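Week five of collecting

August 4, 2018

We passed 801 usable episodes on the sorting task yesterday, so I thought I would write down how the collecting is going while I still remember the details.

The task is dull to describe. There are two baskets on the table, one red and one green, and small coloured pieces have to go from one to the other. Both arms are driven by hand, and everything gets recorded: the joint positions, the gripper openings and the video. The model is then trained to copy what we did. We call the table Oso, after nothing in particular.

In July I was doing all of the driving myself, and the first model learned my habits very well. I always started with the left arm. I always took the nearest piece. If the nearest piece was wedged in a corner of the basket I would nudge it sideways first, and the model picked that up too, except that it nudged every piece, wedged or not.

Zihan Xie joined for the second batch and drives quite differently. She is slower on the approach and faster on the release, and she will happily leave a difficult piece until the end. Mixing her episodes with mine made the results worse for a week, then better once we had enough of hers.

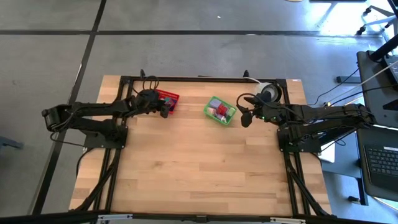

The other change was to stop being tidy. At first I put the baskets back square to the table after every run, in the same two places, and the model fell apart if one was moved by a hand's width. Now we turn them, shift them and swap them over between runs. It adds a few seconds each time and is very boring by mid-afternoon - I would still do it from day one if I were starting again.

We have also changed what we throw away. I used to delete any episode with a dropped piece in it. Zihan argued that a drop followed by a clean recovery was worth more than another perfect run, and she was right. Drops with no recovery still go in the bin. So do the runs where one of us stops halfway to answer the door.

Sessions are now 22 episodes each, then a break. Past that my driving gets sloppy and I can see it in the recordings, with the grippers closing early and little corrections all over the place.

The logging is done with Kitent, a set of scripts I wrote over the winter and keep meaning to clean up. It lost part of a session last week when the disk filled up. It now checks the free space before it starts.

Next week we carry on with the same task and train again on the full set. After that I want to try passing a piece from one arm to the other in mid-air, which Zihan can do and I mostly can't.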